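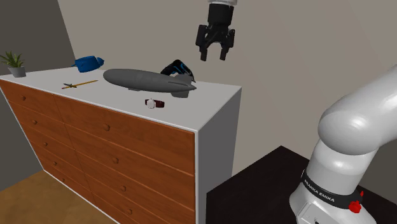 Figure 4.1 Simulated sorting cell: gripper above mixed items on a dresser top

Chapter 4
Automation and the Returns Desk

The Plostport warehouse handles about 800 returned items per shift. Before the arms were installed, clerks lifted and sorted every item by hand. They now check grades on a screen and clear faults – a job with less lifting and more waiting. This chapter examines how pay grades, training and break times changed as a result.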